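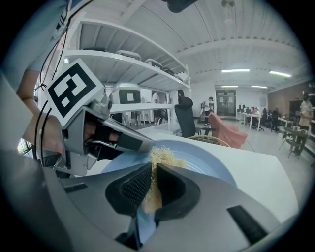

4.2 Do affirmations change how people feel about themselves?

The claim that saying kind things to yourself raises self-worth is repeated far more often than it is tested. Our own survey (524 adults, recruited through the Kotdale wellness program) gives it weak support at best. Part of the trouble is that most measures ask people how they feel about feeling good, and a person who has just paid for a course knows what the answer ought to be. We preferred small, dull tasks with no flattering answer built in, such as handling a tuft of pale, straw-like fibres over a light blue plate (Figure 2), and asked only afterward how well people thought they had done.

Figure 2. Fibres held above the plate, with two silver grippers.

Holovko and Stasiv reported that daily mirror statements lifted scores on the Vunis scale, which runs from 0 to 100. We could not find that lift. People who began below 60 stayed there -- a few slipped lower -- and several wrote in the margin that the statements made them feel like liars. People who already liked themselves enjoyed the exercise, but they also enjoyed the waiting room.

None of this shows that self-acceptance is a bad goal. It does make us doubt that it can be talked into place over a month of mornings, and we would be wary of any program that treats a failed affirmation as a failure of effort. The October follow-up, described in Section 4.3, used the shorter Collon questionnaire and left out the mirror altogether.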